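# Prendre en main le kit de pinces portatives Tiltport

J'ai le kit Tiltport sur mon bureau depuis assez longtemps pour avoir fait toutes les bêtises possibles avec, alors autant que ça serve ! Pour ceux qui débarquent : on tient la pince à la main, on fait le geste soi-même, et l'enregistrement sert ensuite à entraîner un bras. Je travaille avec la version à deux pinces.

## 1. Préparer la table

Dégagez un coin de table, de préférence mat et clair. Pour commencer, prenez un objet souple et léger (du papier plié, c'est parfait et c'est traître) et gardez les gobelets pour plus tard. Atieno Mabula, qui m'a prêté sa notice annotée, conseille l'inverse... on n'est toujours pas d'accord.

## 2. Se placer

Tenez la pince coude plié, le nez vers la table, et visez l'objet par la fente entre les deux doigts. Si vous êtes deux, mettez-vous chacun d'un côté de l'objet et convenez de qui prend en premier, sinon les becs se cognent (j'ai une rayure pour le prouver).
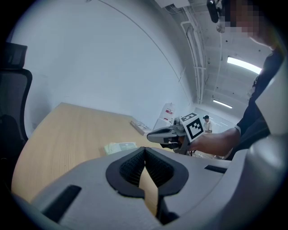 *Le petit paquet de papier vert pâle dans l'axe des doigts, la seconde pince et son marqueur carré à droite.*

## 3. Enregistrer

Lancez la prise, attendez le bip, puis approchez doucement. Vraiment doucement ! Mes 10 premières prises sont parties à la poubelle parce que j'allais à ma vitesse normale. Serrez, soulevez, reposez, relâchez, et ne parlez pas à votre voisin en tournant le poignet : le marqueur du dessus doit rester visible pour l'autre pince.

Comptez 100 prises pour un geste simple. Pour le papier je suis montée à 400, et le logiciel en recommande 1 000 dès qu'on varie les objets.

## 4. Trier

Le soir même, tant qu'on se souvient de ce qu'on a raté. La touche S supprime, la touche G garde, et il n'y a pas d'annulation (grrr).

## Mon avis

Les doigts texturés me plaisent beaucoup, la notice beaucoup moins : le chapitre sur l'étalonnage renvoie à une page qui n'existe pas. Osian Edwards, au support, m'a promis une version corrigée en février. En attendant, refaites l'étalonnage à chaque changement de doigts.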